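Search news and updates
Enter keywords
Go

September
By Svenja Holzer

Plenetton completes first home set of simulated robot examples

Plenetton has finished the first set of training examples for Cliltier, its learning system for robots that work in homes. The set holds 1,323 examples, all made in simulation, and was put together by a team of four over 28 days.

Each example is one short attempt at a household job. An operator steers the simulated robot through the rooms, and the software stores the camera views along with every arm and gripper command. The jobs in this set include moving from room to room, reaching over edges and handling items at a table.
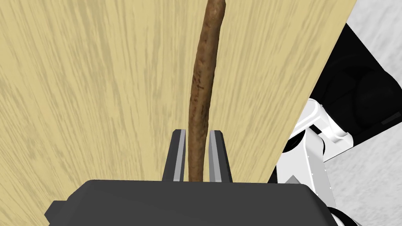 Simulated views with the gripper, from the Cliltier work
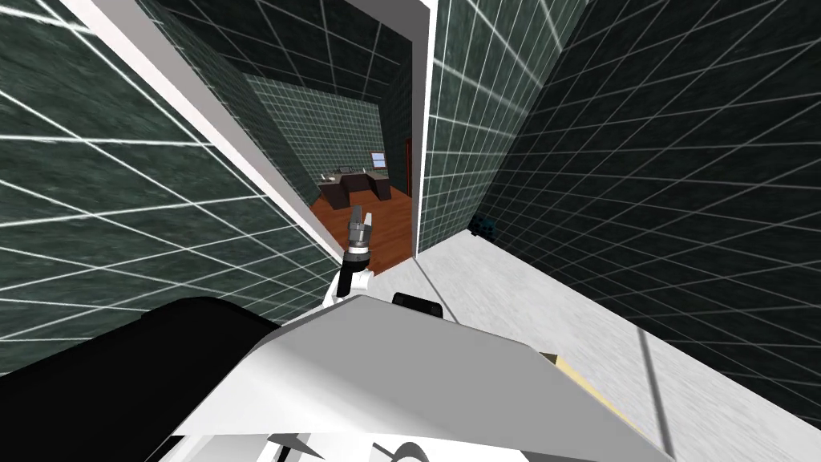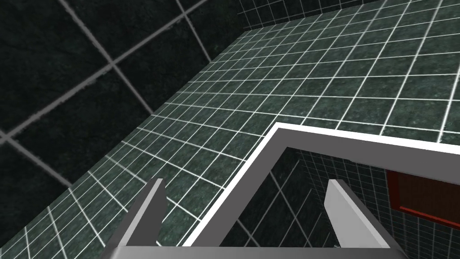

Operators were told to keep their mistakes. An attempt that ends with a dropped item or a wrong turn is labeled as such and stays in the set, where the system can learn from it. Attempts are thrown out only when the recording itself has a fault, such as missing commands or a gap in the video.

Labels are checked by two people working apart. When they disagree, the example goes back to the operator who made it. Almost all disagreements so far were over when an attempt should count as finished, and the written rules on that point have been made longer.

"We spent more time on the rules than on the driving," said Svenja Holzer, who leads the data work at Plenetton. "If one operator stops at the doorway and another stops at the desk, the system gets two different lessons."

Recording and storage run on Rainer, the company's in-house tool. Testing of the trained system will be done by Clileck, which did not take part in making the examples and will use its own room layouts.

Work on a second set begins next month. It will add kitchen jobs and longer tasks that cover several rooms.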